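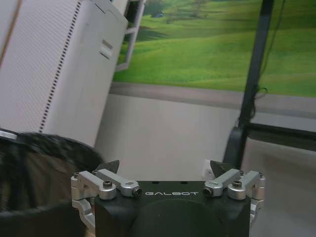 Drarkside公司宣布,旗下家用电器保养服务Plero即日起在Cabello地区接受住户和小型办公场所的预约。服务内容包括空气净化器、除湿机、加湿器、落地风扇和暖风机的外部清洁、滤网检查与更换、换季收纳,以及旧滤网的分类回收。公司此前只面向物业单位承接此类工作,这次是首次直接接受个人客户下单。表面处理也列入了新的服务规程。同一件设备上常有几种表面,像图中这样银色拉丝铝件紧挨着黑色哑光外壳,擦拭时应当分开进行:拉丝铝顺着纹路单向擦,哑光外壳用拧干的软布轻按轻抹,不使用抛光剂。外壳上印有浅色字样的,字样部分不喷清洁剂,只用干布带过。

2024年3月26日
文/Ulises Chambi

Plero服务从物业业务中分出来,经过了一段准备时间。Drarkside多年来为办公楼和公寓楼的公共区域保养空调末端、新风口和除湿设备,住户在走廊里遇到上门的技师,常会问能不能顺便看看自家的净化器。按照当时的合同,技师不能在公共区域以外作业,这类询问都转到了客服登记。登记多了以后,公司决定单独设立一条面向家庭的业务线,并为它配备专门的人员、工具箱和耗材库存。

新业务由家庭服务部负责,目前有技师17名,全部为公司正式员工,不使用临时外包人员。技师在上岗前须完成内部培训,内容包括常见机型的拆装、滤网的辨认、各类表面的清洁方法、用电安全以及入户礼仪。培训结束后先跟随资深技师上门,通过考核方可独立作业。考核不合格的,重新安排跟班。

Cabello地区目前划分为6个服务片区,每个片区设有固定的技师小组。预约时由系统按地址分派,客户如果对此前上门的技师满意,也可以在备注中指定同一人,公司会在排班允许的情况下尽量安排。位于片区交界处的地址,由距离较近的小组承接。暂未覆盖的地址可以先行登记,开通后客服会以短信通知,登记不收取费用,也不构成订单。

标准上门保养的流程如下。技师到达后先出示工作证,请客户确认需要保养的设备,并在开始前切断设备电源。随后检查外观,把已有的划痕、裂纹和缺件记在工单上,由客户签字。接着取下滤网或滤芯,判断其状况,向客户说明是清洁后继续使用还是需要更换。是否更换由客户决定,技师不得在未经同意的情况下拆开新耗材的包装。内部可触及的部位用软毛刷和低吸力吸尘器处理,外壳最后擦拭。全部装回后通电试运行,确认无异响、无异常提示,再请客户验收。

规程中有几条是从以往的返工记录里整理出来的。其中一条与进风面板有关。许多净化器的进风面板上布满细密小孔,孔内积灰以后,用湿布直接擦会把灰尘推到孔的背面,干透以后更难清理。新规程要求先从外侧用吸尘器的毛刷头轻吸,能够拆下的面板再拆下从背面刷一遍,最后才用微湿的布。不能拆下的面板只做外侧处理,技师不得强行撬动。另一条与传感器有关。部分机型在侧面或背面设有空气质量传感器,窗口很小,容易被忽略,积灰后读数会偏离实际情况。规程要求按照厂家说明书用干棉签清理,说明书中没有写明可以清理的,一律不动。
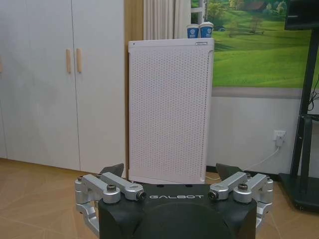 白色立式空气净化器,前面板布满细密小孔,靠近右上角有一处小提手槽。

Plero的收费分为单次和年度两种。单次服务按设备台数计价,上门费与保养费在下单页面分开列出,耗材费用另计。年度服务按约定的次数上门,客户可以选择固定日期,也可以在每次到期前由客服联系确定时间。两种方式的价格均在下单页面公布,技师现场不收取现金,也不接受小费。订单提交后,如需改期,请在技师出发前24小时通知客服,逾期改期将收取上门费。因公司原因造成的改期不收取任何费用,当次上门费予以免除。

耗材由Catine公司供应。Catine是本地的滤材分销商,与Drarkside在物业业务中已有合作。双方此次签订的供货协议涵盖颗粒物滤网、活性炭滤芯和加湿器蒸发芯,其中一部分为设备厂家的原装耗材,另一部分为尺寸兼容的通用耗材。技师在推荐耗材时,必须向客户说明属于哪一类,并在工单上注明。设备仍在厂家保修期内的,公司建议优先使用原装耗材,使用通用耗材是否影响保修,以厂家的书面规定为准。

Catine还将承担旧滤网的回收。技师把拆下的滤网装入密封袋带走,由片区站点统一交付。滤网的塑料边框与滤材分离后,边框进入塑料回收渠道,滤材按当地规定处置。活性炭滤芯单独存放,不与其他滤网混装。客户如果希望自行处理旧滤网,可以在下单时注明,技师会将其装袋封好后留下。

“我们收到的询问里,多数人想知道的是滤网到底要不要换,”Drarkside家庭服务部负责人Ulises Chambi表示,“机器上的提示灯一般按运行时间计算,家里有没有养宠物、是不是临街、窗户常不常开,它并不知道。技师到了现场可以看滤网本身,把情况讲清楚,换不换由客户自己定。”

Chambi同时提到,部门的考核不与耗材销售额挂钩。技师的绩效由准时率、返工率和客户评价构成,卖出多少滤网不计入收入。他说,这一点在物业业务中一直如此,家庭业务沿用同样的办法。

在正式开放预约之前,公司在Cabello的一处住宅区进行了试运行。试运行期间收到的意见主要集中在三个方面:上门时间段过宽,工单上的术语不易看懂,以及吸尘设备的噪声。公司据此做了调整。上门时间段已经收窄,技师出发时客户会收到短信。工单重新编排,部件名称改用日常说法,并附有简单的示意图。吸尘设备换成了带有低速档的型号,家中有婴幼儿或老人休息的,可以在备注中写明,技师会改用手动毛刷完成大部分工作,所需时间会相应延长。

有住户反映,净化器摆放的位置也需要有人给些意见。公司因此在工单末尾增加了摆放建议一栏。技师会查看进风口和出风口是否被窗帘、沙发或墙面挡住,电源线是否经过走道,设备是否靠近炉灶或加湿器的出雾口。建议写在工单上供客户参考,技师可以应客户要求协助移动设备,但不移动家具。

换季收纳是今年新增的项目,适用于除湿机、加湿器、风扇和暖风机。技师清洁设备后,会放空水箱并擦干,拆下可以拆卸的扇叶或网罩,分别包好,在外包装上写明机型和收纳日期。加湿器的水路需要完全晾干才能封装,当天来不及晾干的,技师会告知客户敞开放置的时间,并把封装用的袋子和扎带留下。收纳服务不包括仓储,设备仍由客户自行存放。来年重新启用时,可以另行预约开箱检查。

对于小型办公场所,Plero提供按层或按房间的集中保养。办公场所的设备通常运行时间长,同一房间里可能有不同品牌、不同年份的机器,耗材规格也不一致。技师首次上门时会建立设备清单,记录每台设备的型号、滤网规格、位置和上次更换时间,清单一份交给客户,一份由公司保存,供下次备货使用。作业可以安排在下班以后,但须有客户方人员在场。涉及机房、档案室等有门禁要求的区域,请在下单时提前说明。

公司提醒住户,日常使用中有几件事可以自己完成。进风口外侧的浮灰可以定期用干软布或毛刷清理,清理之前先拔下插头。新滤网装入前要拆掉外面的塑料袋,技师在入户检查时多次见到滤网连同包装一起装在机器里的情况。加湿器不使用时应倒空水箱。不要在净化器顶部放置花盆、水杯或衣物。多数颗粒物滤网不能水洗,水洗后滤材结构会受到影响,晾干也无法恢复,具体以说明书为准。外壳清洁不要使用酒精、稀释剂或带磨砂颗粒的清洁膏,塑料外壳容易发白,印字也可能脱落。

以下情况不在Plero的服务范围内:设备通电后不工作、电机损坏、电路板故障、进水后未经检修的设备,以及已被厂家召回的型号。遇到上述情况,技师会停止作业,在工单上写明原因,并建议客户联系厂家售后。这类订单只收取上门费。技师如在检查中发现电源线破损或插头变色,会请客户停止使用,并在设备上贴提示标签。

服务质量方面,公司承诺在保养完成后的5天内,如果出现因装配不当造成的异响、松动或滤网错位,免费再次上门处理。因保养操作造成外壳或部件损坏的,由公司负责修复或按折旧后的价值赔偿,处理时以作业前签字的外观记录为依据。客户对处理结果有异议的,可以要求家庭服务部复核,复核由未参与当次作业的人员进行。

个人信息方面,客户的姓名、地址和联系方式仅用于派单和售后。技师手机上的工单在完成后不再显示客户电话。设备清单中的型号和更换记录用于提醒下次保养,客户可以随时要求关闭提醒或删除记录。技师在客户家中不拍摄与设备无关的内容,如需拍摄设备损坏部位,应当先征得客户同意。

公司已在Cabello设立一处耗材站点,存放常用规格的滤网和滤芯,首批备货涵盖将近24种规格。站点同时对外开放自提,客户可以在网上下单后凭订单号领取,也可以带旧滤网到站点比对尺寸。不常见的规格需要向Catine调货,到货时间由客服另行告知。站点不提供现场维修。

Drarkside计划在7月对首阶段的运行情况进行一次评估,内容包括各片区的订单分布、返工原因和耗材周转情况,并据此决定是否增加片区和技师人数。年度服务的客户届时会收到一份意见表,填写与否均不影响既有服务。新片区的开通时间将在评估之后另行公布。

关于Drarkside

Drarkside是一家设备保养服务公司,业务包括公共区域通风与除湿设备的日常维护、办公场所小型电器保养,以及面向家庭客户的Plero上门服务。公司在Cabello设有客服中心和技师培训室。

关于Catine

Catine从事空气过滤材料及家用电器耗材的分销,为物业单位、零售商和维修服务商供货,并在所在地区开展旧滤网回收。

预约与咨询

个人客户和小型办公场所可以通过Plero预约页面下单,也可以致电客服中心办理。下单前请准备好设备型号,型号一般印在机身背面或底部的标签上。找不到标签的,可以在备注中写明品牌和大致尺寸,由客服协助确认。

媒体如需进一步资料,请与Drarkside家庭服务部Ulises Chambi联系。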